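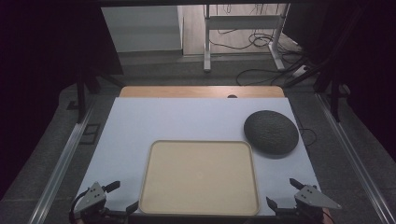 TP 4 — Comparer deux pinces tenues à la main
Module Préhension et perception, notes de séance (version de décembre)

Imprimer | Envoyer par e-mail
Rechercher dans les cours OK

Rappel de la dernière fois : ouverture, course, effort de serrage. Pas refait ici, voir le poly. Ceux qui n'ont pas rendu le TP 3, c'est toujours attendu.

1. But

Deux jeux de doigts à comparer, le Somitz (patins carrés, caoutchouc) et le Gredilham (patins longs, plus souples). Même tâche, même objet, même plateau. On veut savoir lequel tient le mieux un objet rond et mince — et lequel donne les images les plus exploitables côté caméra de pince. Deux questions différentes, ne pas les mélanger dans le compte rendu.

2. Poste

Planche claire sur la table, bac beige posé devant, objet gris foncé à droite du bac. Une pince par main. Le fond clair n'est pas là pour faire joli : contraste avec les doigts, qui sont noirs. Essayé sur le bois nu l'an dernier, la segmentation décrochait tout le temps.

Avant de démarrer :
— câbles dégagés du plan de travail, surtout à droite
— pinces ouvertes à fond, puis remise à zéro dans Trutard
— vue de tête : le bac entier doit être visible, les deux pinces aussi
— lumière allumée AVANT le réglage d'exposition (pas après, ça fausse tout)

3. Tâche

Prendre l'objet par la tranche, le lever, le passer au-dessus du bac, le poser dedans. Lâcher seulement quand il touche le fond. 30 essais par jeu de doigts, on change d'opérateur à la moitié. Un essai raté compte, on ne le refait pas en douce.

Si l'objet glisse : noter « G ». S'il pivote entre les doigts sans tomber : « P ». Si on a dû reprendre la prise : « R ». Plusieurs lettres possibles pour un même essai.

4. Ce que voit la caméra de pince

Gros problème de cette séance. Dès que l'objet est serré il prend toute la place, et on perd le bac de vue ou presque. Reste le bord, un bout de fond, les doigts. Pour le contact c'est très bien, pour viser c'est mauvais. D'où la vue de tête en complément.
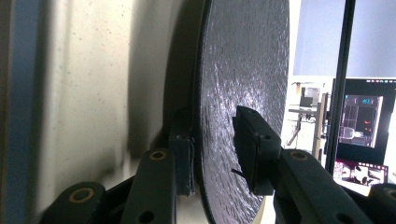 Fig. 2 — Prise par la tranche, vue de la caméra de pince. Un doigt sur le bord gauche, un patin sur la face du disque ; bagues couleur laiton sur les biellettes.

A regarder sur la figure : l'appui du patin de droite, à plat sur la face. C'est ce qu'on cherche. Un patin qui touche par un coin, l'objet pivote. Voir aussi l'ombre du côté gauche, le doigt s'y perd en partie, or c'est là que le suivi automatique se trompe. Augmenter un peu l'exposition, quitte à brûler le reste.

Surface mouchetée, donc plein de points d'intérêt. Ne pas en conclure que le suivi marchera pareil sur un objet uni !! Refaire avec le bac vide si le temps le permet.

5. Réglages

Contrôleur Castellanos, profil 2. Exposition fixe, balance des blancs fixe. Seuil de contact à 2,000 au départ, monter à 3,000 si ça déclenche trop tôt (virgule = décimale, question posée chaque année). Pas de réglage différent d'un jeu de doigts à l'autre, sinon on compare plus rien.

6. A rendre

Un tableau par jeu de doigts avec les lettres G/P/R. Une demi-page sur les images : qu'est-ce qui est lisible, qu'est-ce qui ne l'est pas, à quel moment du geste. Une image annotée par cas. Pas de vidéo en piece jointe, la boîte sature, mettre le lien.

Conclure même si l'écart est faible. « Pas de différence nette » est une réponse acceptée, à condition de montrer les tableaux.

Prochaine séance : même chose à deux pinces, passage de l'objet d'une main à l'autre. Relire la partie sur les repères avant de venir, en particulier le changement de repère pince/tête, personne n'avait la bonne matrice la dernierè fois.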